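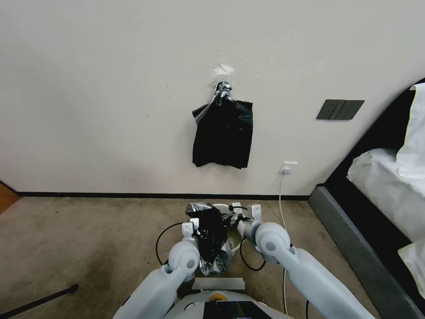
Rosance two-arm unit: rules of use for bin and bag work

Category: Two-arm units / Rules and good practice

The Rosance is a floor-standing two-arm unit with parallel grippers, supplied by Zoltano for light handling work in furnished rooms. This page sets out the rules that apply when the unit is used for waste bins, bin liners and items hung on wall hooks. It adds to the general handbook and should be read with it. Where the two differ, the stricter rule applies.

The rules were drawn up for the Gonorthorpe test rooms and are now supplied with every Rosance. They do not replace the risk assessment that the site must carry out for itself.

Scope

The rules cover empty bins, lined bins holding dry paper waste, folded or taped bags, and soft items with no hard points. They do not cover glass, sharps, liquids, food waste or anything under pressure. A bin whose contents are unknown is treated as out of scope until a person has looked inside it.

Siting the unit

Set the unit on a level floor facing the wall on which the work will be done. Short-pile carpet is allowed. Loose rugs are not, and must be lifted before the unit is switched on.

Keep 300 mm clear between the outer elbow and any fixed furniture, measured with the arm at its widest point of travel. Beds and sofas count as fixed furniture. Bedding that hangs over the side of a bed is measured from the cloth and not from the frame.

Stands, poles and rods on the floor must be outside the reach of both arms. Mark the stopping place of the base with tape and check the mark at the start of each session.

Cables

The arm cables need a free loop at the wrist. Check before each session that the loop does not catch on the elbow cap, the gripper screws or the rim of the bin. Do not tie the loop back to the arm.

Mains leads that cross the floor are to be kept out of the space between the two grippers. A lead that has to pass beside an arm should be laid flat and viewed again after the first full movement. Wall sockets and switch plates are entered in the room plan as no-contact areas with a margin of 50 mm on all sides.

Holding a bag with both grippers

Thin plastic film folds away from the fingers and gives a poor reading at the force sensor. Bags should therefore be gathered and wrapped with tape at the point of grip. Silver cloth tape is suitable. Clear tape is not accepted, as the overhead and head cameras find its edge hard to pick out.

Both grippers close before either arm lifts. If one side loses its hold, both arms stop and the bag is lowered under manual control. The operator does not reach in to catch it.
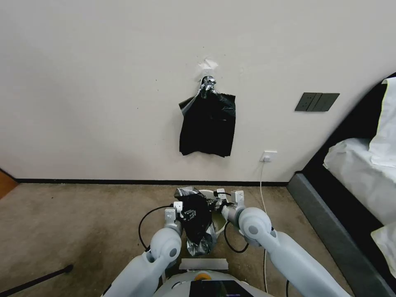
Two-gripper hold on a taped bag, with the round white container below.

Wall hooks

Stick-on hooks are allowed for empty bags and other light soft items. The hook must be fixed to sound paint. Where an earlier hook has pulled the surface away, move to a fresh part of the wall or use a screwed hook.

The approach to the hook is made by one arm only. The other arm stays low with its gripper open, on its own side of the centre line. Speed is reduced to the "near wall" setting for the whole of the approach and the retreat. Contact force against the wall is recorded, and any reading above the limit on the unit's plate ends the run.

After 2,000 hook cycles, or on any sign of lifting at the edge, the hook is replaced. The count is kept by hook, so a new unit brought into the room takes over the old figure.

Lifting a bin

Bins are held at the rim from opposite sides. Where a liner is fitted, fold it over the rim and press it flat before the grippers close. A double thickness of film under one finger and a single thickness under the other is acceptable. A knot or seam under a finger is not.

Lift only as far as needed to clear the carpet, then hold for two seconds. If the bin tilts, set it down and take a new grip. Do not correct a tilt in the air by moving one arm.
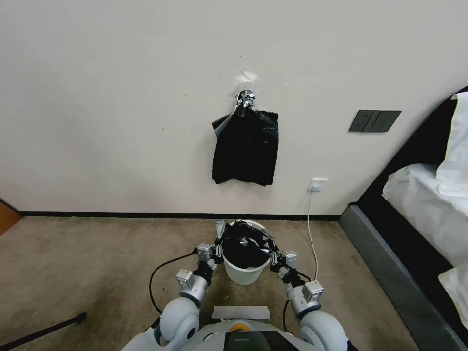

Rim hold from opposite sides, lined bucket just above the carpet.

Attendance and breaks

One trained person must be present, with the stop control in hand and a clear view of both grippers. Remote viewing alone does not meet this rule. The attending person is relieved after 30 minutes of continuous running. Other people may be in the room if they stay behind the unit.

The stop control is tested with both arms raised and again with both arms lowered. Enter both results in the log. 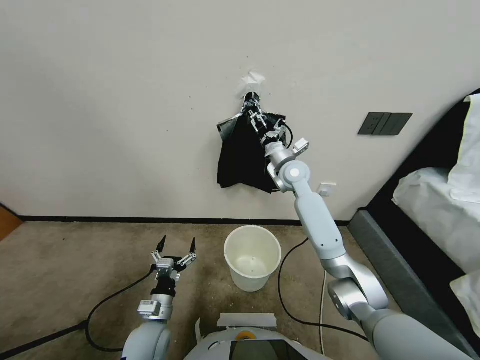

Right arm working at the wall, left gripper open, bin on the carpet.

End of session

1. Lower both arms and open the grippers.
2. Move the bin out of reach before switching off.
3. Wipe tape residue from the finger faces with a dry cloth. No solvent.
4. Check finger screws and linkage pins for play.
5. Record the hook count, any dropped item and any stop.

Spare finger sets and wrist cables are stocked by Rieger under the same part codes as before. The rule sheet was last revised in November; earlier printed copies should be withdrawn.

Tags: two-arm robots, safe use, household handling, grippers

14 shares | 3 comments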